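중고로 데스크톱을 사면서 적어 두는 것들

4월에 쓰던 노트북이 고장 나서 중고 데스크톱을 알아봤다. 새로 맞추자니 돈이 아깝고, 하는 일이라고는 가계부 정리와 문서 작성, 가끔 사진 보정이 전부라 오래된 사무용 본체면 충분했다.

매물은 2주 동안 봤다. 처음 연락한 곳은 Delwood라는 중고 매장인데 사양표와 실물이 달라서 그냥 나왔다. 모니터 포함이라더니 모니터는 따로 돈을 받는다고 했다. 결국 Jimotico에 올라온 개인 매물을 골랐다. 판매글 번호가 1837번이었고, 조회수는 높은데 댓글이 하나도 없었다. 직거래로 받아 왔고 가격은 조금 깎았다.

거래할 때 물어본 것은 사용 기간, 수리 이력, 윈도우 인증 여부다. 판매자가 6년 썼다고 했고 대답이 빨라서 믿기로 했다. 영수증은 없었다. 집에 오자마자 전원을 켜 보고, USB 단자에 하나씩 메모리를 꽂아 확인했다. 앞쪽 단자 하나가 헐거운데 쓰는 데 지장은 없다.

옆판은 다음 날 열었다. 파워는 80 PLUS 브론즈 등급이고, 램은 한 개만 꽂혀 있고 슬롯 세 개가 남는다.

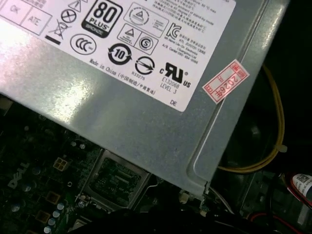
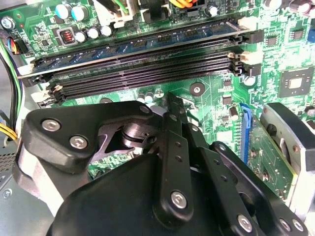
책상 문제

본체가 생기니 책상이 좁아졌다. 원래 쓰던 Keskinen 책상은 폭이 좁아서 모니터를 올리면 공책 펼 자리가 없다. 당분간 본체는 바닥에 두고 밑에 받침을 깔기로 했다. 먼지가 걱정되긴 한다. 넓은 책상은 다음 달에 치수부터 재 보고 살 생각이다.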